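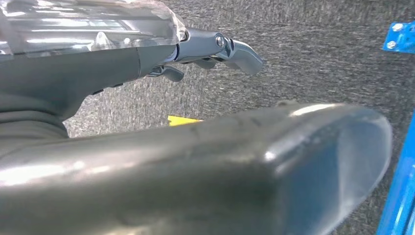

*Fig. 1. Clear plastic cover over a dark gray housing.*

# Where Does Henimstead's Hard Plastic Go?

When our group picked this topic in October we thought it would be a quiet little project, and then it rather took over our lives! Annick Joly had the idea of asking people what they do with hard plastic they no longer want - buckets, toys, bits of car trim, garden chairs - and Onni Halonen drew up the questions.

We put 816 forms through doors and got 377 back, which delighted us (our teacher, Marjatta Valtonen, had warned us to expect far fewer). Most people keep broken plastic in a shed or garage for a good long while before they do anything about it. 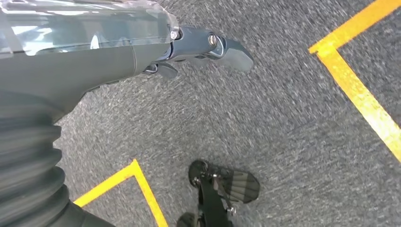
*Fig. 2. The cover catching the light, with carpet underneath.*

Kauko Pitkänen kindly let us spend an afternoon at the Trevgate drop-off point, where we weighed what came in. The total was 651 pounds, and chairs were the heaviest share by a long way. Car parts were harder to sort than we had hoped, as we couldn't always find a material stamp. 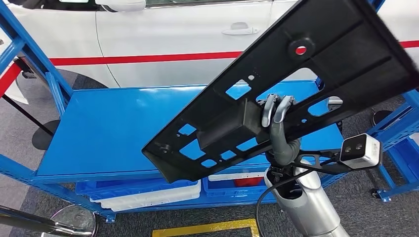 ## What we would change

Our form was too long, and question four confused nearly everyone, including my own grandmother. We'd also like to visit Trevgate in spring, when people are clearing out their yards.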